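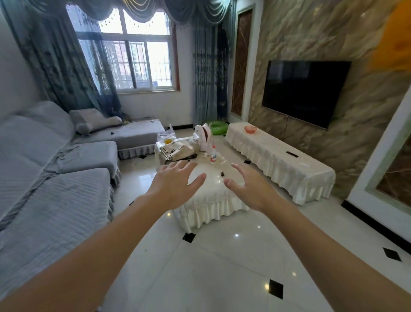 Coffee table: carrier bag, printed bag with the yellow label, small white bottle and a scrap of cotton beside it.

Podar Customer Help
Ticket 2284
Status: open (reopened once)
Order: 1767, white cloth bag with black strap
Category chosen by customer: Marks and stains
Delivery area: Porkbridge

Opened by customer, 09:40

I bought the white cloth bag with the black strap in February and it now has dark brown streaks and blotches along the top edge. I would like to know what the brown is and how to get it off, and whether your care card is any use, because so far it hasn't been.

The card says "treat marks promptly with a mild product". It doesn't say which marks or which product. I have a white bag with brown on it. Please don't send me the card again.

Reply from Podar support, 11:15

Thank you for getting in touch. Marks of this kind are most often caused by colour moving from the strap to the body of the bag. We suggest a gentle wipe with a damp cloth and drying flat away from sunlight. A copy of the care card is attached.

Customer, 11:50

You sent the card.

I don't believe the strap explanation. The strap is black. What I have is brown, and it's on the upper edge in streaks. I'd expect strap dye to leave a line where the strap lies. I would also expect it to stay on the bag, and I've found drops of the same sort of dark brown on the floor tiles. Has anyone at your end seen a black strap do that, or is it simply what gets sent out for every mark on this bag?
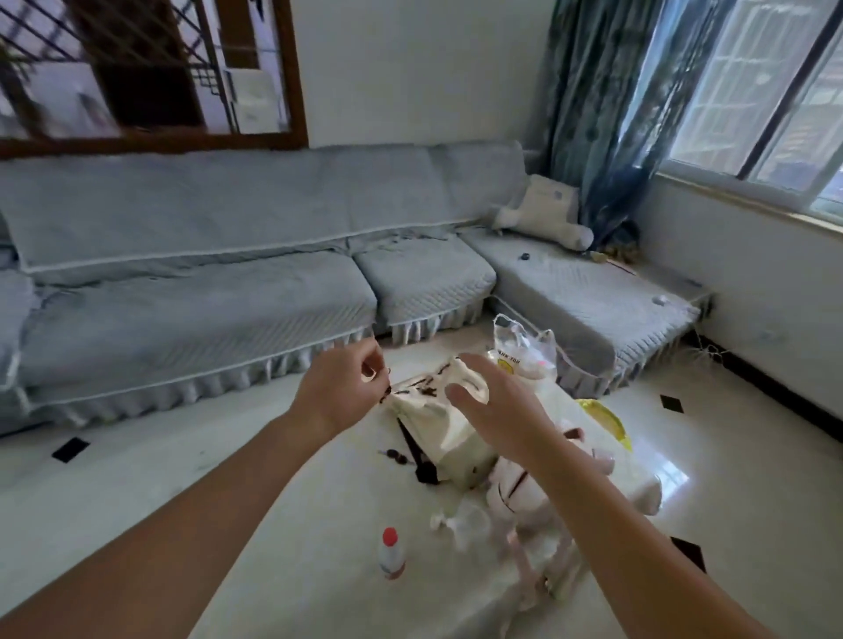
Bag on the tiles in front of the sofa, brown along its upper edge, with the drops left of the strap.

Further down there is a crumpled pinkish-white piece of fabric with a dark brown stripe on it. It didn't come from you and has no strap, black or otherwise. I mention it in case you were going to say the bag was the only thing affected.

Reply from Podar support, 14:05

Thank you for the extra detail. We agree that drops on the floor would be unusual for colour transfer. Could you tell us whether anything was carried in the bag that might have leaked, such as food, drink, make-up, hair colour or shoe polish? Could you also tell us what has been used on the bag so far, in order? Some products fix a mark in place.

Customer, 16:30

Nothing that I know of leaked, but I'm not going to swear to it. The bag gets used by everyone in the house. I've asked and got shrugs.

What I have used, in order:

1. Cold water on a white cloth, dabbed. Some brown came off on the cloth, which I took as a good sign. Once the bag dried I couldn't see much difference.

2. Washing-up liquid, one drop in a bowl of lukewarm water. Slightly paler at the thin end of one streak. I looked at it by the window and then under the lamp and was less sure.

3. Tôn fabric spotter, the gentle one, on a hidden bit of seam first as it says on the packet. Left for 5 minutes. The packet promises it "lifts 79 everyday marks". I would love to see the list. Mine either isn't on it or is number 80.

I haven't used bleach, and I haven't put it in the machine. Half the advice online says hot wash and the other half says a hot wash will cook it in for good, so I've done neither.

Reply from Podar support, 17:10

That is helpful, and you were right to avoid heat. Brown marks tend to be of two kinds. Water-based ones (tea, coffee, cola) will loosen with cool water and a drop of white vinegar. Oily ones (chocolate, foundation, polish) will not move until the grease is broken up. A simple test is to press a clean piece of dry cotton on the mark, then another piece with a little surgical spirit, and compare the two.

Please try this on the edge of the mark only, and keep the bag away from soft furnishings while you do it.

Customer, 17:25

At last, something that could come out one way or the other. I'll do it.

On the furnishings: yes, that's the other worry. The sofa has grey quilted covers with piping, and the coffee table has a cream ruffled cover with little beads along the edge. I don't fancy my chances of getting brown out from between those. The sofa covers are Cusora and their care line tells you to "consult a professional" for anything beyond dust.

Customer, next morning, 08:55

Results.

Dry cotton: clean, or so near clean that I would only be guessing.

Cotton with surgical spirit: came up tan, straight away. I did it twice in two places and got the same both times.

So it looks oily, if your test is worth anything. I would point out that spirit might lift all sorts of things, strap dye included, so I tried a fresh piece on the strap as well. That came away with nothing on it. I think we can drop the strap.

Reply from Podar support, 10:20

Thank you, that was a sensible check and we agree that the strap can be ruled out. For an oily mark on this cloth:

Scrape off anything raised with the back of a spoon.
Cover the mark with cornflour or talc and leave overnight. Brush off.
Work in a little undiluted washing-up liquid with your fingertip, from the outside of the mark inwards. Leave for half an hour.
Rinse from the back of the cloth with cool water.
Repeat before drying if any brown remains. Do not tumble dry.

We will hold the ticket open until you have been through this at least once. If the mark does not improve we can look at a goodwill credit, although leaks from contents are not covered as a fault.

Customer, 10:35

I notice "not covered" has turned up now that it isn't the strap.

I'll do the cornflour tonight. I doubt it will do much for something that has already been wetted three times, and I'd have liked to hear about undiluted washing-up liquid before I spent money on the Tôn. The pinkish-white piece can go through the same steps first. If it wrecks that, I shan't be doing the bag.

Two things I still want answered:

Does the bag have a lining that could hold the stuff and let it back out when rinsed? Your product page says "lined" in one place and "unlined" in another.

Is the strap stitched in, or can it come off for washing? I can't tell from the care card.

Reply from Podar support, 12:00

The strap is stitched in. We have asked the product team about the lining and will update this ticket when they reply.

Ticket auto-closed: 12:01
Ticket reopened by customer: 12:04

Customer, 12:04

It closed itself. I have reopened it. Still waiting on the lining.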